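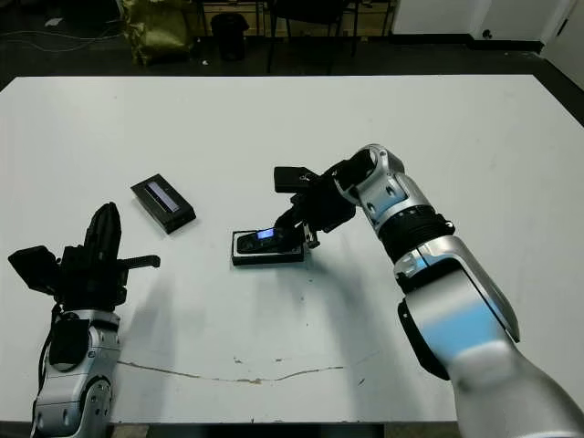 Session 4: Comparing grippers on small boxed objects

Welcome back, everyone. Last time we spent most of the hour on arm kinematics, and I promised you something more hands-on for this one, so we'll be looking at what happens at the very end of the arm, where the fingers meet the thing you want to pick up. The reading is the Treline chapter on contact and friction (the short one, you'll be pleased to hear), and the worksheet is due by the end of September.

Our objects are small, dark and rectangular, with fairly smooth sides. They look easy, and I thought so too when I first planned the lab! A flat box lying on a table offers very little height for a finger to hold, and the table gets in the way of anything coming in from the side. The usual answer is to come down from overhead with the fingers pointing at the table, then close on the two long sides. Please sketch this approach in your notebooks before you touch the controller, and mark where you expect each finger to land.

A word on trays. An object resting in a shallow tray has a rim round it, and the rim takes away some of the room your fingertips need. Leave a little clearance on both sides and come down slowly — slower than feels necessary. 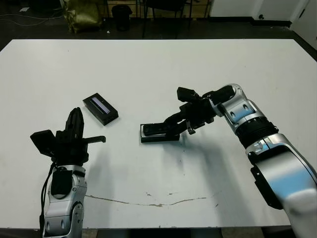 What to record for each grasp

Walter Ticona, who ran this lab before me, used to ask for a full page per attempt, and I've trimmed that down a good deal. For each try, write down the approach direction, which finger touched first, whether the object turned as the fingers closed, and how the release went. If you can't see the contact because the fingers are covering the object, say so in your notes and leave that column blank. Guesses are much harder to deal with later than gaps.

Each group will have 100 attempts with the Somberg fingers and 100 with the Testa fingers, on the same objects and from the same starting poses. Do keep the poses the same. One year a group shifted everything a hand's width to the left halfway through, and we had a long and rather sad afternoon trying to rescue their comparison.

Arms, lids and bases

The second half of the lab uses a box in two parts, a lid and a base with a pale inner tray, along with a small block-shaped object. You'll have two arms to work with, though I'd like you to start with one and keep the other parked upright and well clear. 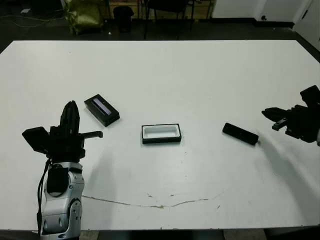
Think about the order you would choose. Lifting a lid that lies flat is a different job from lifting a block, and a fingertip that does nicely on one may slide straight off the other. I find it helps to talk it through aloud with your partner, even if you feel a bit silly doing so. Once you've settled on an order, keep to it for the whole set and put any changes of heart in the comments.

Logs go in the shared Weveck folder, one file per set. My own trial run came to 1,565 lines, and anything under 2,000 will open comfortably on the lab machines.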